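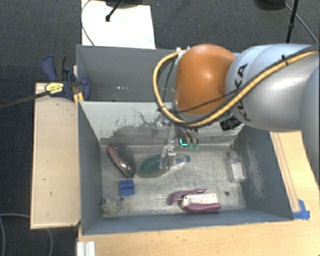

Project Report: What Belongs in the Bin
Jeptoo Mfinanga, Golbridge workshop, Unit 4

1. Background

The shared metal bin at Golbridge has been the resting place of every object without a home since well before I enrolled. My assignment was to study how things get into it, how long they stay, and whether a person looking for one of them has any hope. I had asked for the bridge project.

2. Method

I kept a paper log beside the bin through August. Anyone dropping something in or taking something out was supposed to write down the item and the time. The log collected 125 entries, of which 13 were signed with a cartoon duck. I kept the duck entries, as they were the most legible.

I also ran a search test. Classmates were given the name of an object and told to find it while I held a stopwatch. The limit was 300 seconds, after which they were allowed to swear.

3. Notes on the bin

Sloping walls sound like a good idea, and for getting a hand in they are. They also send everything small down to the floor, where it meets everything else small. Years of tools being dropped from a lazy height have left the metal covered in fine scratches, and the far wall is scuffed dark in patches. There are two round holes in the floor. I lost a washer on the first Wednesday and I have my suspicions.

4. Results

Color mattered more than size. The tool with the purple handles was found quickly by every searcher, and so was the blue block. Dark gray and black things did badly. One searcher moved the same dark object out of the way twice while looking for it.

Very few items left the bin on purpose. Most were taken out to reach something underneath, then put back on top of it.

5. Recommendations

Bright tape on dark handles. A shallow tray from Vindasmont for anything smaller than a thumb. Emptying the bin at the end of each term, with a witness.

6. Problems

The pen for the log went missing in week two. It was in the bin.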